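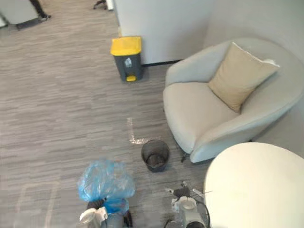

4.2 Sources of delay in post-conviction review

The appellate stage has been studied more closely than the period before it, when a convicted person or a relative first looks for counsel willing to reopen the case. We coded that period separately. The Horkau file set contains 339 petitions in which the conviction rested on a guilty plea and no trial transcript exists. For each petition we recorded the interval between sentencing and first contact with a lawyer, the interval between first contact and filing, and the interval between filing and a ruling on whether a hearing would be held.

The second interval was the longest in most petitions. Chiang's earlier work attributed delay at this point to a lack of funds. Our coding supports that reading only in part. Petitioners with retained counsel and petitioners with appointed counsel waited for similar periods, and in both groups the file notes refer most often to missing police interview records. Where interviews with child witnesses had been summarized by an officer and the original notes discarded, counsel had to locate the witnesses themselves, who were by then adults and had often moved out of state.

Requests for records were tracked through the Trila index. A request was treated as answered when any responsive page was produced, even if most of the page was redacted. This is a generous standard, and it understates the problem. Kováčik has proposed counting only pages that bear on the plea itself. We did not adopt the stricter rule, as the index does not distinguish plea papers from other court papers before its August revision.
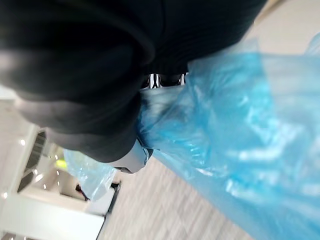 Figure 3. Dark fabric and light-blue plastic, close view.

Recantations were coded on a four-point scale, from a private remark reported by a third party to a sworn statement given before a notary. Two coders worked from the same instructions and did not see each other's scores. They disagreed in 9 petitions, all of them involving letters that withdrew one allegation and left others standing. These were scored at the lower of the two values.

The plea itself remains the main legal obstacle. Courts in the sample generally began from the defendant's statement at the plea hearing and asked whether new material was strong enough to displace it. Few rulings discussed the pressure under which the statement was made, including the sentence threatened after trial or the position of a co-defendant in the same family. In the rulings that did, the discussion was usually confined to a footnote or to a single paragraph.

A hearing was more likely where the prosecutor's office had carried out its own review. The direction of this effect is uncertain. An office may open a review in the cases that are already strongest, and the Lai correction for selection, applied in Section 5, removes only the part of the difference that can be traced to the type of offense and the year of the plea.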